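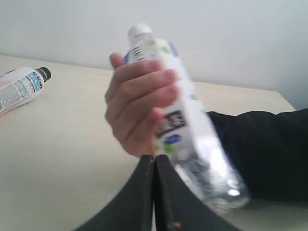 Forty handovers before lunch is a decent pace, according to Evanthia Spanos, and anyone who says they can do twice that is not resetting properly between takes.

By her definition, resetting properly means the arm goes back to its start pose, the objects get moved, the person sits back, and the take gets a label before the next one begins. Skip any of that and the recordings run together. The software at Doton will accept them anyway. It accepts nearly everything, and the trouble shows up weeks later when the arm starts reaching for a place where a bottle used to be.

Doton rents the upper floor of a former print shop, and since June most of that floor has been given over to one problem: getting a robot arm to take an object from a person, and to give one back, without anybody having to think about it. People do this all day. You pass the salt, you take the mug, you let go when you feel the other person has it. Writing down rules for it has been tried many times and the rules tend to break on the second person who walks in. So Doton collects examples.

An example, in the sense used here, is one complete attempt. A person offers something or asks for something. An operator guides the arm through the right response with a pair of hand controllers. The wrist camera records, the joint positions record, and the gripper opening records, all on the same clock. When the set is big enough, a model is trained to produce the arm's motion from the camera view alone. The first set at Doton, called Morix, has 473 finished handovers in it. Spanos wanted more and was told to make these ones good first.

The work is slow in an ordinary way. There are two chairs, one for the person doing the handing and one for the operator. A printed sheet tells the person what to do next, and it is kept short on purpose: "Offer, upright." "Offer, tilted." "Ask, palm up." "Ask, then change your mind." That last one is the least popular, because it is hard to do on cue. People who have been told to change their minds do it too cleanly. They pull back in one smooth motion at the same point every time, and a model will learn that point as if it meant something.

Sandrine Riviere runs the other half of the project, which is the half with the spreadsheets. She reviews every take at half speed and marks the moment the hand commits, the moment the gripper should begin to close, and the moment the person lets go. Three marks per take. On a good afternoon she gets through 57 of them. She also keeps the reject list, and it makes better reading than the accepted one. Operator closed early. Person looked at operator instead of arm. Person said "sorry" and laughed. Phone rang, all parties turned.

Rejected takes are not deleted. They go into a second set, Politis, that the team uses to check whether a trained model can tell a bad handover from a good one. For now it can do this some of the time. It is better at spotting a late grip than an early one, and there are several theories about why, none of them tested.

Bottles make up a large share of the objects. They are cheap, everyone has handled thousands of them, and a clear one is hard for a camera. Light goes through it and comes back off it, and the label may be the only part that looks solid. The hand also covers much of what the arm needs to see. An operator can fill in the hidden part from memory. A model has to get it from examples, which means a lot of grips by a lot of different people, high on the bottle and low, fast and slow.

Clutter matters as well. In the early sessions the table held only the object being passed, and the model trained on those did very well until a second object was set down next to the first. Then it went for whichever was nearer. Now some takes include a spare item that is never offered to anyone. The arm is supposed to leave it alone, and the only way to teach that is to record it being left alone, over and over.

The asking takes are a different kind of job. In those, the person wants something and the arm has to bring it. What the model sees first is a hand.

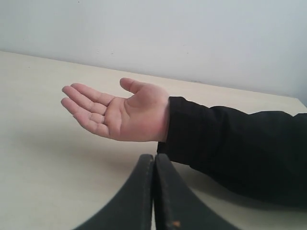
But a hand held out could mean six other things, Riviere said, and the sheet only has a line for one of them.

She has a point, and it has changed the sheet. An open palm can be a request. It can be "wait" or "after you," or somebody resting an arm in the middle of a story. The current plan is to record those too and pair them with the arm doing nothing. Nothing turns out to be awkward to demonstrate. Operators who sit with controllers in their hands tend to drift, and the drift gets recorded along with everything else. Spanos has started asking them to put the controllers down on their knees for those takes. It has helped a little.

There is also the question of who does the handing. Most of Morix was recorded with people who work in the building, and they have become good at it. They hold things at a convenient height. They wait for the gripper. A newcomer does neither, and the first 3 takes with a newcomer are often worth more than the next dozen, so Doton has begun scheduling shorter sessions with more people in them. This costs more in setup time and coffee.

The next stage is a trial at Grostwood, a supply depot where staff pass parts across a counter for most of the shift. Nobody there will be reading from a sheet. The arm will come along mainly to watch at first, with an operator on the controllers and the trained model running silently beside it, its choices logged but not carried out. Riviere will compare the two logs afterward. She has already added new columns to the spreadsheet, including one for gloves.

Until then the sessions go on upstairs, mornings for recording and afternoons for marking. The sheet is on its ninth version. "Ask, then change your mind" is still on it, near the bottom, with a note in pencil telling people to do it whenever they feel like it.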